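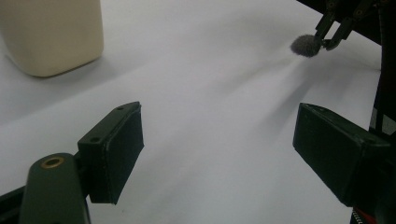

Hendrik Steyn has been responsible for the water mains in Sornulby for long enough to distrust a quiet month. The town's network runs to 97 kilometers of pipe, much of it cast iron, and a quiet month usually means that the leaks are draining into gravel, where they leave no wet patch on the road.

"People picture a burst," he says. "A burst is easy. You get a phone call and you dig. The volume goes out through joints that weep for years."

The utility measures this by night flow. Between two and four in the morning legitimate demand falls close to its floor, and whatever is still passing the zone meter is mostly leakage. Steyn's office divides the town into small metered zones and compares each night's minimum with the one before. A step up that lasts three nights gets a crew. A slow rise gets put on a list, and the list is what he wanted to talk about.

"A step is one event. A slow rise could be ten weeping joints, or a school with a stuck toilet valve, or the meter drifting. You can't send people out to listen to every hydrant in a zone on the strength of a slope."

He checks the meter first. The older mechanical units read low as their bearings wear, so a replacement can look like a new leak overnight. When the Stornotley zone meter was changed in July, recorded flow went up and two crews spent a week listening to sound pipe. Steyn now has every replacement noted on the flow chart with a vertical line, in red, with the serial number written beside it.
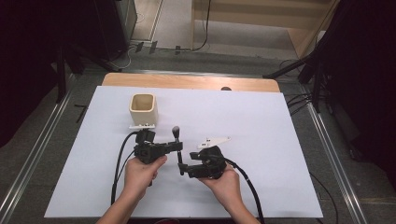 Listening remains the core of the work. A crew member places a rod or a ground microphone on a valve and notes the level and character of the sound. On iron pipe a leak carries well and two sensors can be correlated: the difference in arrival time, the pipe material and the distance between the fittings give a position. On plastic the sound dies off quickly, and the sensors have to be set much closer together.

"The arithmetic is fine," Steyn says. "The distance is the problem. If the drawing says 71 meters and the pipe takes a bend around a cellar that was filled in before the war, your hole is in the wrong place." He keeps a file of dry holes — excavations where no leak was found — and most of them trace back to a bad drawing.

Madalena Veloso maintains those drawings. She joined the utility from a surveying firm and has been correcting the maps street by street, using whatever trench happens to be open. A gas repair or a new cable duct is enough for her to go out with a tape and a staff.

"I ask for ten minutes before they backfill," she says. "Depth, offset from the curb, material, diameter. If there's a joint, the type of joint. It goes in the same day or it doesn't go in."

She has logged 323 sightings so far. The largest error was on the road toward the reservoir, where the main lay on the opposite side from the one shown. The smaller errors bother her more, as they are the ones a crew will trust. 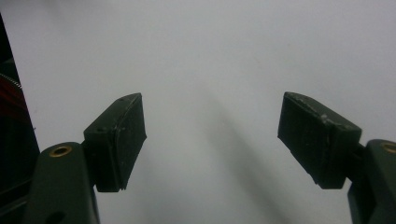 Pressure is the other lever. Leakage rises with pressure, and in a network with aging joints it can rise faster than a simple orifice formula would suggest, as the openings themselves widen. Steyn's team fitted a reducing valve at the inlet to the lower town and brought the overnight setting down in small increments. Complaints came from one street only, from top-floor apartments with a shared riser, and the fault was a half-closed stop valve in the basement.

Would he go lower? "Not at that inlet. The fire flow has to be there when the valve opens, and I want margin on that."

Replacement is slower. The budget allows a short length each year, and the choice of street is argued over every winter. Veloso would rank by repair history. Steyn gives more weight to soil, having seen pipe of the same age come out clean from sand and soft as pencil lead from clay. Their current list has 34 streets on it, and they agree on the first six.

The next one to be dug is a short hill behind the market, where the main is four inches and the drawing, for once, has been checked at both ends.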